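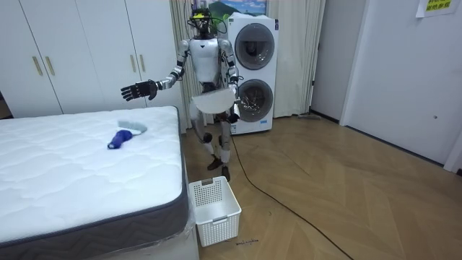 3.2 Rooms where laundry and sleeping share the same floor

In the small apartments of Skosville, the washing machine often has no room of its own. Among the 26 homes we visited in June, many kept it only a few steps from the bed. We call this arrangement a joined room. It changes how people handle clean clothes, and this section describes in what way.

The bed becomes the sorting table. It is the largest flat surface at a good height, and the residents use it for this purpose even when a table stands in the next room. Larger pieces are folded first and put away. Small items such as socks and cloths stay on the mattress longer, sometimes until the evening, when the bed is needed again.

Figure 3 shows a joined room of this type. The washer and dryer are stacked, the mattress is on the opposite side, and a white plastic laundry basket stands on the floor at the foot of the mattress. Two small soft items, one bright blue and one pale gray-blue, lie on the quilted top. The mattress has no sheet over this part, so the wave-like stitching can be seen.

The position of the basket deserves attention. In the homes of the Merel district it was mostly kept beside the bed – in the Hafstein buildings, where rooms are longer, it stayed close to the machine. Residents in Hafstein therefore carried clothes by the armful and dropped small pieces on the way more often. We recorded this in our notes with the Imix coding sheet, which has 2 fields for the basket: its place at the start of folding and its place at the end.

Figure 3. A joined room with stacked washer and dryer, mattress and laundry basket.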